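Tenus heat-reflecting paint for a two-story workshop – worth the money?

Forum: Buildings and Upkeep
Started by mossgutter, Jul 7, 2025

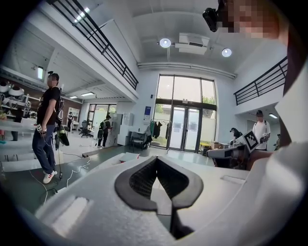 So the salesman says two coats of Tenus on the underside of the roof will cut our heating bill by a third. We pay 1120 a month in the cold part of the year, nearly all of it going straight up, as far as I can tell. His quote is 668 for the paint alone and we'd do the rolling ourselves. I've read the brochure twice and I can't find a test in it, only a graph with no numbers up the side. Has anyone here used it and kept their bills?

--
pelletstove_pat
Save your money. Paint is paint. A film that thin can't insulate anything, whatever they mix into it. Find the drafts first.

--
quarterinch
I put Stovard on my garage ceiling, same idea, different can. Felt warmer to me. I didn't measure anything, but my wife noticed too.

--
pelletstove_pat
Did she know you'd painted it?

--
quarterinch
She helped paint it, so yes. I still say it was warmer.

--
dunnage
Pat's a bit harsh. A reflective coating can do something under a metal roof in summer, when the heat is coming in from above. Winter heating is another matter and I wouldn't expect a third off. I wouldn't expect a tenth. Ask him which building got that number and who read the meter.

--
mossgutter
I asked. He said a warehouse in Poltitz. I asked how big and what they heated with, and he said he'd get back to me. That was in November and he's been back since with a lower price but no warehouse.

--
lozenge_bay
We had a ceiling fan put in, a big slow Lozano, and run it backwards all winter. Our upstairs used to be unbearable while people downstairs kept their coats on. Much more even now. The bill came down a little, though we also fixed a door that month, so who knows.

--
dunnage
That's the first useful post in this thread, mainly for the last sentence.

--
pelletstove_pat
Fans I'll allow. Still do the drafts first – 100 bucks of weatherstrip and an afternoon on a ladder.

--
mossgutter
OK, weatherstrip this month, then I'll price a fan. If he ever sends the warehouse figures I'll post them. Does the fan need its own circuit?

--
lozenge_bay
Ours didn't, but check the plate on the motor before you buy.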